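# Packing the Plates

Rosaura Carhuamaca has moved house 12 times, and she still starts with the plates. Pots can wait until the last morning. Books can go in anything with a bottom. Plates need a clear table, good light and most of an evening.

Her method came from a summer job at Drallow, a secondhand china shop in Arncombe, where she wrapped whatever sold. She lays the bubble wrap out first, bubbles facing up, and sets the plate in the middle. Two opposite corners come over the face, then the other two. One strip of tape goes on the back, with the end folded under so it peels off later without scissors.

Crumpled brown paper goes in the bottom of the box and into every gap. Wrapped plates stand on edge, like records - never flat in a stack. She uses small boxes and stops adding plates when a box gets hard to lift with one arm.

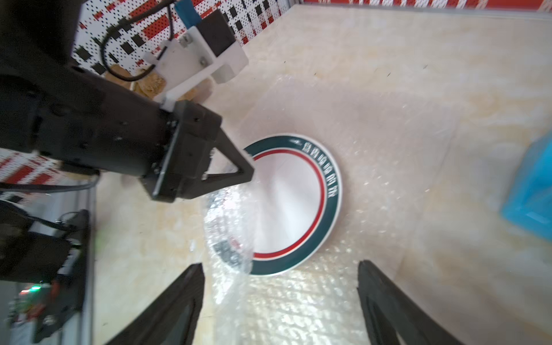
Should every plate get bubble wrap? Everyday plates do fine in two sheets of packing paper each, so save the bubble wrap for anything with a painted band, lettering or a thin rim.

Wendelin Brunner, who ran the packing bench at Drallow for 17 years, is stricter. He puts a sheet of plain tissue against the glaze before any plastic touches it, mainly on older pieces that may sit in storage through a hot summer. Carhuamaca skips the tissue on short moves.

They do agree on labels. Write on the side of the box, since the top disappears once something is stacked on it. Put the room first, then the contents. Her last move, to Dakholm in May, took 18 boxes for the kitchen alone, and the plates were on the shelf before the beds were made.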